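2 min read

Re: Wrist cam mount and the bottle grasp problem

Hi all,

Svyatoslav Yatsenko wrote:
> Two questions about the arm, then I'll leave you be. What are you
> using as a test object, and is the wrist camera high enough to see
> both fingertips when the jaws are open? Mine (a Nalov kit, built in
> the laundry) could only ever see the left one, so I was guessing at
> the other half of the grasp. Also, did you stay with the Drilus
> servos or swap them out?

Good questions, and sorry for the slow reply, I've been out in the garage every night since Friday instead of reading my mail!

Test object first. I started with a foam block, which taught me nothing at all, so now it's a plastic water bottle with a bit of water in it. Clear plastic is a right pain for the camera – you get glare down the side and the wall colour comes straight through the empty part. The label is the only bit my tracker really likes, so I've been aiming for that and working out the base from there. It's ugly, but I can live with it for now.

The camera does see both fingers with the jaws open, though the right one sits hard up against the edge of the view. I printed a new bracket in January that tips the camera back a touch, and Melahat Tuncer (she's the one with the decent printer) did the second version for me when mine warped. The horizon comes out crooked on some approaches and I've given up caring. I just rotate it in software.

Servos: yes, still the Drilus ones. I did price up the Skirasora set but it was 626 dollars before postage and my whole budget for this favourite hobby of mine was 400, so no. I've got roughly 3,000 open and close cycles on the current pair and the left one has started to buzz a little. Has anyone here opened one up and regreased it? I'd like to know if the case clips survive.

Next job is slowing down the last part of the approach. A partly filled bottle is top heavy in a way the foam never was.

Wrist camera grabs are below if you want to compare yours. 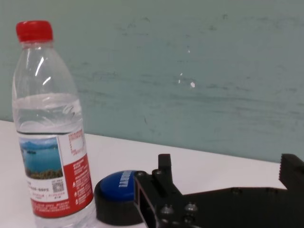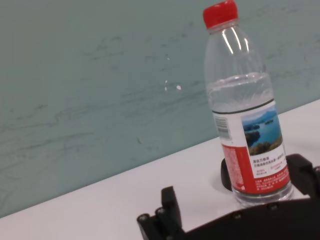
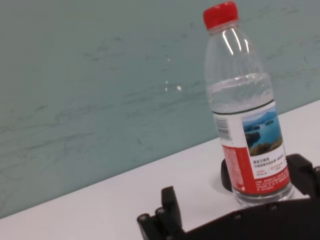
Bottle and open jaws from the wrist cam. The blue-topped puck shows in the first one only.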